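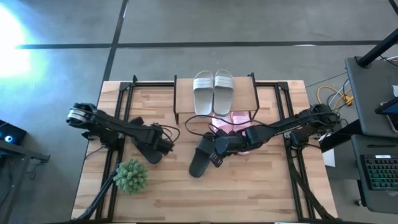
19 Apr 2026. Scan room notebook, Griltum print, reels 1 to 5

Started early, wanted reel 3 done before lunch. Didn't happen. Notes as I went, tidied a bit, not much.

What we have: 35mm color print of Griltum, the only one with the long ending as far as we know. Five reels. Came from the Estdale cinema when they cleared the upstairs booth. Edge code says the stock is all one batch except the tail of reel 5, which is something else, grainier, spliced on with cement. So the long ending was added after. Need to look at that join properly, see below.

Reel 1
Vinegar smell mild. Strip test came back low, same as in February. Head leader is not original, somebody cut in a countdown from another film. Left it on, scanned it, flagged it. Two perf tears near the first title, repaired with tape, old repair has yellowed and bled into the picture area. Visible as a brown bar in the shot of the mother at the sink. Might paint out, might leave. Ask before touching.
Color: faded to pink like everyone said. Blue layer is hanging on better than I expected. One-light scan first, no grade.

Reel 2
Cleanest of the lot. Ran at full speed, no stops. Watched it on the monitor while it went through, which I shouldn't do because I stop watching the gate. The long scene on the stairs is so much better than on the tape copy. You can see she's already packed, the suitcase is there in the hall behind her the whole time. On tape it's just a dark lump. Changes how the scene plays. The daughter isn't deciding anything, she's waiting for him to finish talking.

Reel 3
Trouble. Shrinkage higher than the others, gate was chattering at the head so I dropped to half speed. Stopped at frame 2,194 for a broken splice. Remade it, lost no frames. Started again, same chatter, slowed further. Backed off the tension a notch and it settled. Write this down for next time: LOW TENSION ON REEL 3, don't trust the preset.
Base scratch runs down the left third for most of the reel. Wet gate would hide it. We don't have the wet gate until Sketell sends the part back. Options are scan dry now and again later, or wait. I scanned dry. Drive space is fine for it.
Dust is bad after the splice. Hand cleaned with the pads, first 200 feet or so twice.
Sound: track looks okay by eye. Pop at every splice, as usual.

Reel 4
Not wound right, tails out, and the can said heads. Rewound slow on the bench. Relabeled the can in pencil, old label kept in the bag.
There's a jump in the dinner scene. Checked it against the dialog list from the Pärn dub and we're missing a line, the one where the aunt asks about the money. The splice there is tape and newish, so I think this was damage and not a censor cut. The dub list has the line, so it existed at some point. If the Pärn print ever turns up we could fill it. Picture jumps from the aunt reaching for the bread to the aunt already sitting back. I'd always thought that was a choice by the director. There's a whole paragraph about it in the old program notes, "ellipsis at the table". Oh well.

Reel 5 (not scanned, only inspected)
Went through it by hand on the bench with the loupe.
Short ending finishes on her face at the train window, and you can see where the end card used to be, a few frames of the fade are still there before the cement splice. Then the other stock starts. Station platform, he's standing there, she gets off. No dialog that I can find, the track area has only music, looks like the same cue reused from reel 1 but I can't be sure by eye.
The second stock is less faded. Different lab, probably different year. Her coat is a different coat. Hair is longer too, I'd say the actress came back for it months after.
So who asked for it? My guess is the distributor. I like the short one a lot more. With her face at the window you don't know if she's scared or happy. The platform makes it a film about him forgiving her and she hasn't done anything that needs it. But it's not my job to like it, job is to scan both and keep them apart.
Don't cut the cement splice. Scan through it, then make two versions in the edit. 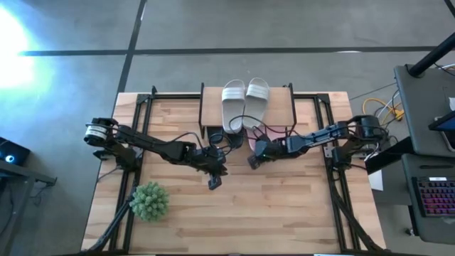 Settings, for whoever does reel 5

Same preset as reel 2 up to the cement splice.
Pause on the splice, check the gate by hand. It is thick.
After the splice bring the light down, second stock is thinner, I got clipping in the whites on a test of a loose trim.
Separate folder for the second part. Use the same naming as before, no spaces please.
Checksums before anyone moves anything. Last time we moved first and had to recopy the lot.
Test files from this morning are about 2,000 frames each, can be deleted once somebody has looked at them.

Program text

Also need to start on the text for the screening. Old notes keep calling her "troubled". Rewatching four reels in one go I don't see it. She lies to her mother, she takes the money, she leaves a kid with the aunt for a week. Bad decisions, sure. But the film is careful to show what each one costs and who was already not helping. The stairs scene is the proof and it's only readable on the print. Would like a paragraph on that, and a still from there, if the grade is far enough along.
Something on the two endings too. Show both? Short version as the main screening, long ending after a break with the lights up? Needs an introduction either way or people will think it's a mistake by the projectionist.
Running time to be rechecked, the catalog number is from the tape and the tape runs fast.

To do

Chase Sketell for the wet gate part
Reel 5 scan
Write to Estdale, ask if there was paperwork in the booth, shipping slips, anything with a date
Get the music cue from reel 1 and the one from the platform side by side once 5 is in
Decide on the brown bar in reel 1
New cores, we're down to 2
Order pads. Again
Pencil on the cans only, no marker, teh last lot bled through

Reels 1 to 4 back in the cold room, 5 is on the bench shelf in its can, leave it there to come up to temperature.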